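Wikon Help Desk
Ticket: Pointer skips and drifts when mouse is used on patio table
Product: Clanico wireless mouse
Status: Closed
Opened: 2020-01-03

Problem as reported

Customer works outside at the Gostetti garden office most mornings. The pointer skips sideways when the mouse crosses the table, and sometimes creeps toward a corner of the screen when the mouse is left alone. Same mouse and same laptop work fine on the desk indoors. Batteries were replaced before the ticket was opened. No change.

First reply from support

Please tell us what the table top is made of and whether it is flat all the way across. Also tell us if the sensitivity has been changed from the factory setting of 1000, and where the receiver is plugged in.

Customer reply

It's the round Sumampouw table with slats. They fan out from a solid round piece in the middle and there are gaps between all of them. Sensitivity is at 1000, never touched. Receiver is in the left side of the laptop, next to the charger. I do have a mouse pad but I usually push it off to the side because it won't sit where I want it. There is an umbrella over the table and a hedge behind, so I'm not in full sun, but the light moves around. 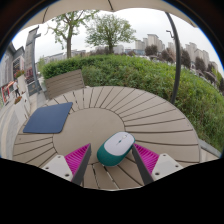

Step 1. Test on the solid center

Move the mouse to the round center panel with no pad under it. Make small circles for 3 minutes, staying off the slats.
Result from customer: No skipping. Pointer still crept once when I let go.

Step 2. Test on the slats

Same circles, out on the slats, crossing the gaps.
Result: Skips right away. It's worst going straight across a gap. If I move along a slat it's mostly OK.

Step 3. Test on the pad

Put the navy pad down in front of you. It needs to lie flat. If one corner sits on the center panel and the rest is on the slats, press along the edges and check for rocking.
Result: It rocked a little where the center meets the slats. I slid it all the way onto the slats and it stopped. No skipping on the pad at all.

Step 4. Creeping pointer

Turn the mouse over and clean the sensor opening with a dry cotton swab. Then leave the mouse still on the pad, first in the shade of the umbrella, then with the umbrella tipped so the light reaches it.
Result: There was a bit of leaf in the opening. Since cleaning it, no creeping in shade. I got it one time in bright light but couldn't make it happen again.

Step 5. Receiver

Move the receiver to the right side of the laptop, away from the charger.
Result: Done. Can't tell a difference, but I left it there.

Support notes

Skipping is caused by the gaps between the slats. Mouse is not faulty and no replacement was sent. Customer asked if lowering the sensitivity to 200 would let them go without the pad. Tried it, the pointer was too slow to use and still jumped at the gaps. Set back to 1000.

Customer asked for a pad that won't blow away. Suggested the heavier rubber-backed one. Will order separately.

Closed after 6 days with no further skipping on the pad. Reopen this ticket if the creeping comes back in shade.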